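Buying your first bin-picking arm: the questions I get most

I'm Angeliki Karras and I help small outfits work out what to buy, what to borrow and what to leave alone when they want a robot to pull mixed bits and pieces out of a bin. These are the questions that land in my inbox over and over, so I've put my answers in one spot. Prices change too quickly for me to keep a list here, sorry. If you want a current quote, ask me and I'll chase one.

How do I know what size arm to get?

Start with the bin and work outward. Measure how deep it is, how wide it is, and how far the base of the arm will be from the furthest corner. People always measure to the middle of the bin and then find they can't get to the back of it. Then add the length of the gripper, plus whatever the wrist needs to turn over without hitting a wall.

Bigger isn't a free upgrade, by the way. A big arm in a modest bin takes up a lot of room, blocks the view of anything mounted overhead, and wants a much sturdier base. I talked the folks at Hamel down a whole size last year and they put the savings into a spare gripper. Good trade!

What do people forget to budget for?

Cables and hoses. Every single time. You've paid for the arm, you've paid for the gripper, and then somebody has to get air and signal from one end to the other without anything snagging when the wrist turns. Straps, brackets, fittings, spare hose, and an afternoon or two of someone patiently moving things by hand to see where the slack goes. I put a separate line in every budget for it now, and I call it "dressing" so it doesn't get lumped in with the electrical work.

The other ones I see missed are clamps, a second pendant cable, somewhere to rest the pendant, and floor covering. None of it is dear on its own. Together it adds up.

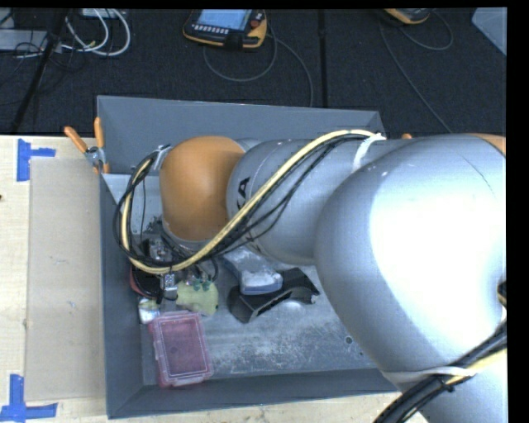 Hose and cable strapped along the arm, with the gripper over a mixed bin.

Do I need a special bin?

Probably not, but pick one and stick with it. Changing bins halfway through a project means doing your reach checks again. I like plain grey with sloping walls. Sloped sides give the wrist a bit more room at the top, and small things tend to slide back toward the floor of the bin where the gripper can get at them. Metal floors get scratched and scuffed. That's fine, but tell your vision supplier, as a shiny floor with scratches on it can be a bother under some lights.

And fasten it down! A good clamp on the rim costs next to nothing. If you'd like to be able to take the bin away and put it back in the same place, mark the table too. Coloured tape corners will do for a trial. For a permanent cell, spend the money on proper locating pins.

What should I put in the bin for a trial?

The awkward stuff. Suppliers love to show you a bin of identical cubes. Ask for something see-through, something shiny, something dark, something long and something with a hole through it. A clear plastic case with a latch is a terrific test piece – cameras have trouble with it, and the lid gives a fingertip gripper something to think about. Curved pieces that hook over one another are good too.

For the count, I ask for 200 picks with the objects tipped back in and stirred between rounds. Fewer than 50 tells you very little. Write down the misses and what was being picked at the time, and keep the sheet. I want to see which object caused the trouble a lot more than I want to see a percentage.

Should I lease or buy?

If you don't yet know whether the job suits a robot, lease. If you know it does and you'll be running it most days, buy. The bit in between is where it gets murky, and that's where most of you are. I'd look for a lease that lets you put some of the payments toward buying, and I'd read what it says about wear on hoses and grippers, as those are often on your tab.

Pradberg does a short lease with the base included. Toda will sell you an arm outright and will take it back as a trade-in, though ask them to put the condition rules in writing first. I don't get a cut from either of them.

Is a used arm worth it?

Sometimes, yes. Arms last well. Ask how many hours are on it (2,000 wouldn't scare me at all), what it was lifting, and whether the controller and pendant come with it. A cheap arm with a missing pendant stops being cheap the minute you go looking for one. Check that the software licences can be transferred, too. Scuffs on the covers don't bother me much. Oil around a joint does.

Get the seller to run every joint through its full travel while you stand there and listen. If they won't power it up, I'd walk.

How much floor do I need?

More than the arm and the table. You need the safeguarded area around the reach of the arm, a place for the controller, and room for a person to stand with the pendant and see into the bin. Lay it out on the floor with tape before you sign anything, and get whoever is doing your risk assessment to come and look at the tape.

How long until it's working?

Longer than the brochure. I plan on 2 rounds of changes to the gripper before I let anyone book a start date. If you're ordering toward December, get the gripper parts on order first and fuss over paint colours later. Handel left theirs to the end and had a very nice arm standing around with nothing on the end of it.

Can you look over my quote?

Sure! Send it to me along with your bin measurements and a snapshot of the things you want picked, all jumbled up the way they normally arrive. Please leave the supplier's notes in, even the scribbly ones. I usually get back to people the next morning.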